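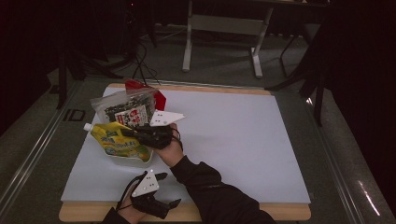
Home Skills › Food and Pantry
3 min read

Chapter 4: Before You Put the Groceries Away

I used to shove everything straight into the cupboard the second I got home. Bags on top of pouches, pouches on top of boxes, and then I'd buy the same dried stuff again in February because I couldn't see the first lot (my sister still brings this up!).

So now I start with a table. I put a plain sheet over it, push all the food to one side, and leave the rest clear for sorting. Pale is good, because a crumb or a drip shows up right away. Then I pick up one package at a time and ask myself how it closes. A zip-style bag seals again. A spout pouch has its screw cap, but it flops over unless you stand it in something. Boxes and folded card just need a dry shelf.

In this chapter we'll sort by closure first, then by how soon you'll eat things, and then we'll get to labels, which I have opinions on. Grab a pen and clear some space before you read section 4.1.

Text by Adesuwa Briggs
© Plindska Learning | Contact us | Back to top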